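Home | Stories | People | Gardens | About Us | Contact

Last updated: December 25, 2022

Filed under: Conversations, Time and Weather

An Afternoon with Gizella Szénási

By Oluwaseun Okafor

Gizella Szénási had the kettle on before I got my coat off, and we were well into a plate of poppy seed cake before either of us mentioned sundials. She has been making them for 35 years, mostly for back gardens and churchyards, in a converted dairy she calls Pistik after a dog she had as a girl.

"I wanted to be a clockmaker," she told me, "but I was terrible with springs. They would fly across the room and my teacher would sigh. Then one summer he handed me a slab of slate and told me to go outside." She laughed at that for quite a while, and I did too — she has that kind of laugh.

The part people get wrong, she says, is buying a dial in one town and expecting it to work in another. The edge that casts the shadow, the gnomon, has to be tilted to match the latitude of the garden where it will live. "A lady brought me one from her honeymoon, very pretty, and she was so cross with it. I told her, my dear, it still thinks it's in Portugal."

She made the lady a new gnomon and kept the old one, which hangs over the sink with the tea towels.

I asked whether it bothers her that a sundial and a wristwatch so rarely agree. It doesn't, not a bit. She keeps a chart by the door showing how far apart the two drift through the year, and she is happy to go over it with anybody who has the time (I had the time, and a second slice). Her biggest commission, a wall dial for a school, took her until June to finish, and she still drives past it on the way to the dentist.

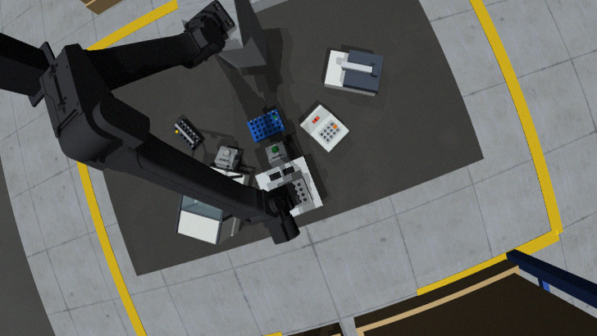
A tall gray wedge and its long shadow, seen from above. Computer rendering.

"Shadows are softer than you think," she said when I asked about reading one closely. "The sun is wide, so the edge is always a little blurry. You choose the middle of the blur and you live with it."

She is teaching now as well. Her student, Radwa Gaber, is cutting her first set of numerals and has already ruined two. Gizella ruined five, and she showed me where they went: they're the path to the compost heap, laid face down.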